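Bench notes and pictures: looking after the Steltumby pair

I promised everybody at the Clistcombe meetup that I'd finally put up a page on how we keep our two humanoids running, and well, it took me until 12 June 2025, but I got there! We call them the Steltumby pair after the old name of the building, and between them they've now clocked 1,975 hours on their feet. I look after the cell with Kadir Tokgöz and Songül Yüksel, and most weeks the looking after is a lot more tables, cases and cable ties than it is programming.

People always ask me about the robots first, so I'll start with the part that eats my time, the layout. Each robot gets its own patch marked out in yellow on the carpet, and the tables go where an arm can reach them without the robot having to shuffle. We moved everything in June when the racks came in and I had to redo the reach checks from scratch (two evenings, one very large pizza). If you're setting up something like this, tape first and furniture second. I did it the other way round and I'm still peeling old tape off the floor.

The other thing is the barrier tape. Kaan Karabulut talked me into stringing it front and back, and I grumbled, but visitors really do stop at it. Before that they'd wander right up to the steel table to say hi to a robot that was halfway through its arm calibration.

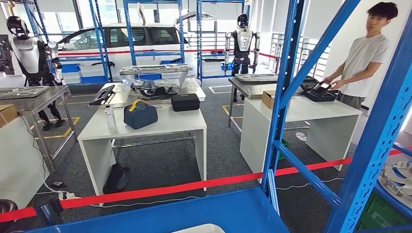 Then there's the kit. I used to keep one enormous toolbox and drag it about, and every single time the thing I wanted was at the bottom. Now it's split up into cases and bags by job, and whoever is working takes the one they need to the table and opens it there. Handhelds live in a case with a lid, always, ever since I stepped on one. Small parts go in the slotted trays. Songül labels everything and I un-label it by accident, so we have an understanding.

Our regular service comes every 400 hours and it goes more or less like this. Robot parked on its mark, power off, battery out. Then we go over the joints by hand, starting at the ankles and working up, feeling for any grit or a click that wasn't there last time. Ankles get it worst. There are 16 fasteners on our sheet that get a torque check and a dab of paint pen, and I don't care how sure you are, you do all of them. Shoulders next, then the neck, then the cables, which like to rub just behind the hip.

After that it's battery back in, arms down, and a slow stand-up with one of us on the stop button. If it wobbles, we sit it back down and look at the ankles again. (It's the ankles.)

Every 1,000 hours we do the bigger one, with covers off and new grease, and for that Doğukan Sezer comes over from Bultness with his own bag of drivers because he doesn't trust mine. Fair enough, I've rounded off more screw heads than I'd like to admit. Last time he found a connector I'd pushed in only most of the way, and that cleared up a twitchy left wrist I'd been blaming on software for weeks!

Songül wants me to add that we write all of this down, in an ordinary paper notebook tied to the rack with string. Hacer Gündoğdu set up a nice spreadsheet for us too and I do copy things across, eventually.

Next job on the list is a better home for the chargers and getting more of the cables up off the carpet. If you've got a cable cover you like that survives a robot standing on it, please write and tell me which one, I've already flattened two.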